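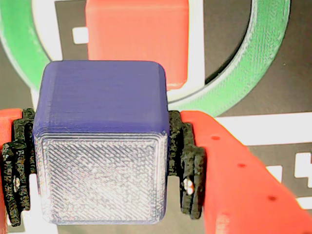

A blue 3D-printed block, with a red-orange block and a green ring behind it.

Printed blocks and rings are small, plain objects made on a 3D printer and used for sorting, stacking and placing tasks. The usual set consists of cubes in two or more colours and one or more flat rings. They are also called task blocks or, in older parts lists, plain solids.

Blocks
The block is a cube with rounded edges. It is built up from the bottom in thin layers of melted plastic, and the layers remain as fine lines across the finished surface. A flat face may also show a crosshatched pattern, made by the nozzle running to and fro at an angle, inside a border of lines that follow the outline of the face. Strong light makes the pattern easier to see and can make a dark plastic look much paler than it is.

Most blocks are not solid throughout. The inside is filled with an open grid, known as infill, which saves plastic and shortens the print. The Derkmont pattern, a common set of drawings for such blocks, gives 3 outer walls for the sides. A block made this way is light but does not crush when squeezed. Heavier blocks are made by raising the infill, or by stopping the print halfway and dropping in a steel washer.

Sharp corners are generally avoided. They tend to lift from the printer bed as the plastic cools, and they chip when a block is dropped.

Rings
Rings are printed flat and need very little plastic. In most sets the ring is used as a target: it is laid on the table and a block or a smaller piece is put inside it. It may also be the thing that is moved, in which case it is picked up by the rim or pushed along from within. Thin rings are harder to lift than thick ones — there is little height to take hold of — and some sets include both.

Colour
Bright, single colours are preferred. Blue, red-orange and green are easy to tell apart under ordinary room lighting. The Jornisel set adds yellow, although yellow pieces have been found hard to see on pale wood.

Working surface
Any flat surface will do for simple stacking. Where positions have to be measured, the pieces are laid out on a checkerboard with a small marker printed in each white square. Every marker is different, so a part of the board can be identified even when the rest is covered. The board must lie flat, as a curled corner will spoil the measurements.

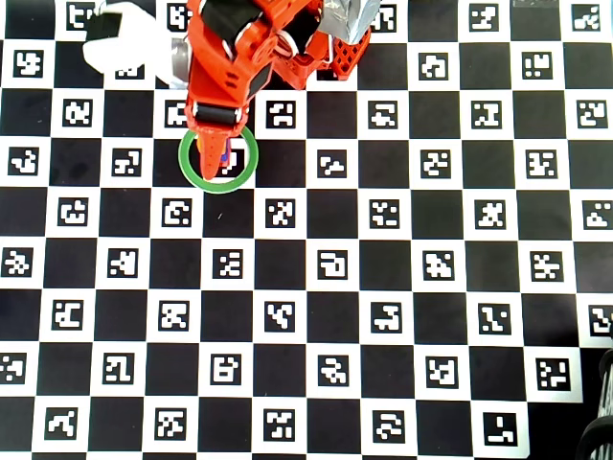
Care and storage
Printed pieces are washed in lukewarm water with a little soap. Hot water and dishwashers should be avoided, as the commoner plastics soften and lose their shape. Loose threads left by the printer are trimmed with a knife before first use. Rings are stored flat, since they bend if left under a load.

See also
Dalgleish ring
Infill
Stacking toys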